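How to Fix a White Ring on a Wood Tabletop
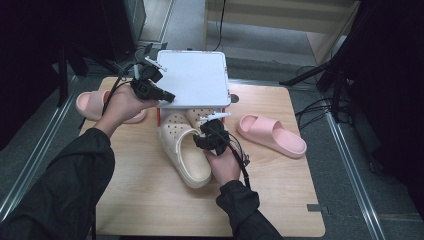 Home & Furniture Care

Aug 30, 2025

A white ring usually means moisture is trapped in the finish and hasn't reached the wood. Dark rings go deeper and need sanding, so skip these steps for those.

What you need: a soft cotton cloth, an iron, mineral oil and paste wax. I use Fludau wax in the 200 gram tin, but any clear wax will do.

1. Wipe the table with a damp cloth and let it dry for 4 hours.

2. Empty the water from the iron and set it to low. Steam makes the ring worse.

3. Lay the folded cloth over the ring. Press for a few seconds, lift and check. Repeat until the mark fades.

4. If a faint outline is left, rub in a little mineral oil along the grain and leave it overnight. Wipe it off in the morning.

5. Apply a thin coat of wax and buff it.

Test the heat on the underside first. Shellac softens quickly – if the cloth sticks, stop and use only the oil. Don't iron over a cable hole or close to glued edging.

Wait a day before putting anything heavy on the table. New finishes are softer than they look, and fresh varnish can take 28 days to harden fully. Use coasters until then.

Filed under: stains, wood, tables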